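Home | Log | Parts shelf | Members | Contact
Filed under: Workshop notebooks / Grippers
4 min read

Tuesday, after supper

Good long evening on the hand-held grippers, and I want to get it all down before I forget which screw went where. Abundio Cisneros came over at seven with the new finger plates, and we had both units assembled and talking to the laptop well before the kettle had boiled a second time, so I'm calling that a record for us. The left one still has the slightly gritty feel when you close it slowly. I took the Ruchti bearing out, wiped it, put it back, and it's maybe a little better? Jonas Kälin thinks the shaft is a hair oversized and that I should stop blaming the bearing, and he has been right about this sort of thing often enough that I've put the shaft on my list.

The trigger springs are the Dimmont ones now, both sides. I'd been nursing the old pair along since the first build and they had gone so soft that your finger got tired of feeling nothing at all. The new ones push back nicely. Abundio has bigger hands than I do and wanted the pivot moved out by 7 mm, so I drilled a second hole and we can swap between the two with one screw (the short one, in the film can, please put it back in the film can).

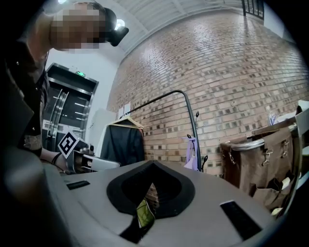

Trigger calibration next. Fully open reads 1084 on the left unit and fully closed reads 210, and I got the same numbers three times in a row after tightening the magnet, so I've written them into the config and on a bit of tape inside the lid. The right unit I haven't done properly. It's running on the left unit's values, which is lazy of me, but the jaws open and close where you'd expect and I wanted to get to the fabric while Abundio was still here to help.

On markers: I reprinted the whole set on matte paper because the glossy ones were throwing back the ceiling lights at certain angles and the tracking would hop sideways. Matte seems much calmer. If you reprint them yourself, turn off "fit to page"! I lost most of a weekend in November to a set that had come out a tiny bit small, and every distance in the log was wrong by the same silly amount, and I went through all of Plaltora's tracking code looking for a bug before I thought to pick up a ruler.

For cloth we kept to the simplest thing we could think of, which is to pinch a piece, lift it, let it hang and pass it to the other hand. Soft things are so much harder than blocks, and I enjoy them more for it. You have to come in lower than feels natural and close while you're still moving, otherwise the fingertips skate along the top. 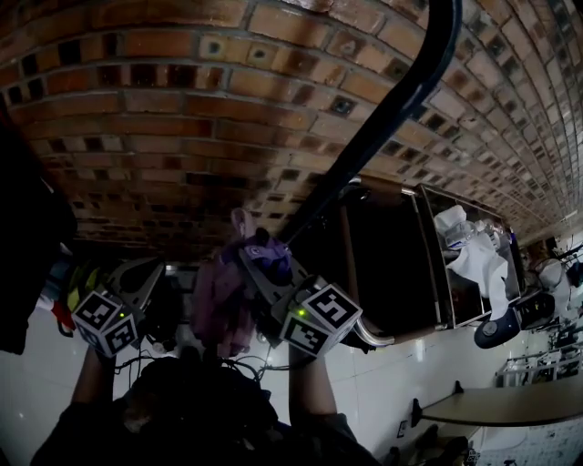

Abundio's opinion, which I'm recording because he asked me to, is that the fingertips want more grip and less squeeze. He'd like to try the Fasberg rubber sheet, the thin one, glued on and trimmed flush. I have a strip of it left over from the drawer project and will cut four pads before next time. My own feeling is that the tips are fine and we're both just clumsy in the first half hour, but pads are cheap and it's a pleasant job to do with the radio on.

Cables remain the thing I like least. They pull at your wrists when you reach across yourself, and you start moving like someone in a coat that's too small. Jonas suggested bringing everything up the back and over the shoulders with a bit of slack at the elbow. I'd like to try that with soft ties so that it comes apart quickly when one of us wants tea.

Logging went to the 64 GB card. I haven't looked at the files yet and don't want to claim anything about them until I have.

To do, mostly for me:
- measure the left shaft with the good calipers
- calibrate the right unit, write the numbers on its own lid
- cut four pads from the Fasberg strip
- soft ties, elbow length, ask Jonas if he has any
- copy the card before anybody borrows it
- order two more Dimmont springs for the spares box

Abundio took the old finger plates home to use as templates, so don't go hunting for them in the gray bin.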